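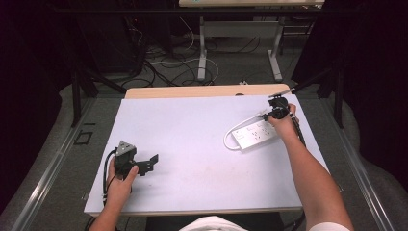

Posted by the Plitside bench, January, late afternoon

Plug task, second batch. I finally have a number I like, so I'm writing it down before I talk myself out of it.

Quick recap for anyone picking this up cold: we've been recording the power strip task with the two hand-held grippers, one per hand, and training on whatever comes out. The old Jistden set had 1,000 episodes in it and the policy was fine at getting hold of the plug and hopeless at everything after that. It would hover over the sockets and dither, sometimes for the whole rollout. I blamed the network for way too long (sorry, network).

What I changed this time is the protocol, and only the protocol. In the old set the strip was always parallel to the front of the table, because that's how people put things down when they're being tidy. Now it goes down at a different angle every episode, and the cord gets dropped however it wants to drop. Loops are fine! The operator can also use the free gripper to steady the strip, or leave it out of the way. I don't tell them which.

We're at 2,354 episodes with the new rules. To keep it fair I trained on a random 1,000 of those first, same settings as the Jistden run, same seed. Then the full set.

Results, 30 rollouts each on the real arms:

Jistden set, 1,000: 8 plugs fully in
New set, 1,000: 17
New set, all 2,354: 23

So more than double with the same amount of data, just messier data. The jump from adding the rest is smaller than I'd hoped but I'll take it. The dithering is mostly gone. When it fails now it fails by pushing at a slightly wrong angle and bending the cord, and that looks to me like a grip problem — the plug rotates in the jaws as soon as it touches the socket face.

Things that bugged me while recording:

The gripper cables. If they run down the inside of the wrist they drag across the board and nudge the strip. Run them along the forearm and it's much better. I threw out eight episodes before I caught this.

Board glare. The pale board is great for contrast with the black jaws and lousy for a white strip with a white cord. The Protano tracker lost the cord ends on a bunch of episodes. I haven't decided if I care, the policy doesn't see those labels anyway.

Switch end. I never wrote down which end the switch was on, so I can't split the results by that. Should have. Adding a column to the sheet tonight.

Next up: rubber pads on the jaws, then repeat the 30 with the full-set policy and no retraining. If the pads alone fix the rotation I'd like to know that before recording any more. After that, the Athanasiadis baseline, which I keep putting off because their config files make my head hurt.

Checkpoints are in the shared folder under plug_v2. Please don't rename them again.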